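Osthorpe Residents' Help Pages > Home and Garden > Repairs > Loose chair joints

Chair rungs coming out of their sockets

Posted by Hashini Pramanik

I would be grateful for advice on a set of 4 dining chairs, bought second-hand. On two of them the lower rungs pull out of the legs by hand. A previous owner has applied glue more than once, and there is a hard yellow crust in the sockets. I should like to know whether the joints can be reglued as they are, and whether a rung that has worn thin must be replaced. The chairs are in daily use and I would prefer not to use screws.

Cledwyn Gronow replied

Fresh glue will not hold over old glue. The joint must be taken back to bare wood on both faces before anything else is attempted.

Mark each rung and its socket with numbered masking tape before taking the chair apart. Scrape the old glue from the rung end with a blunt knife held upright, and clear the socket with a small round file. Warm vinegar on a cotton bud will soften animal glue. It has less effect on some modern types, and these should be scraped. Do not sand the rung end heavily, as this makes the fit worse.

Where a rung is only slightly loose, glue a thin wood shaving around its end and trim it when dry. Where it is badly worn or split, a new length of dowel of the same diameter is the better course. Measure inside the socket, and choose hardwood with the grain running straight from end to end. 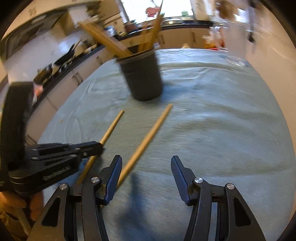

Gluing and clamping

Assemble the whole chair dry first and stand it on a flat floor. If it rocks, correct this before the glue goes on. Apply ordinary wood glue thinly to both surfaces, push the rungs home, and draw the legs together with a strap or a loop of cord twisted with a stick. Wipe off the excess after 30 minutes with a damp cloth. Leave the chair unused overnight, or longer in a cold room.

Jahangir Majumder replied

I agree with the above. If the chairs are old, please avoid expanding glue, which is very difficult to remove at the next repair.

Malsha Mollah replied

We put screws in ours and they have been fine.

Contact the moderators | © Osthorpe Residents' Help Pages | Back to top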